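Setting the gripper opening on a two-arm cell

I redo this on our Staltden cell every 1,000 cycles, and a full water bottle is all the test piece I need. Park both arms, open the jaws wide, then jog one arm in at low speed.
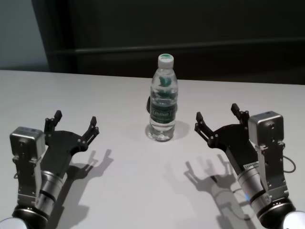
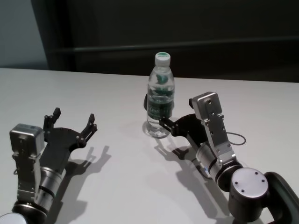

Stop before you close! Check the finger screws first — mine like to creep loose — and snug them up with the small hex key. Then close in steps of 4 until the bottle stops turning by hand, and save that value. Repeat on the other arm.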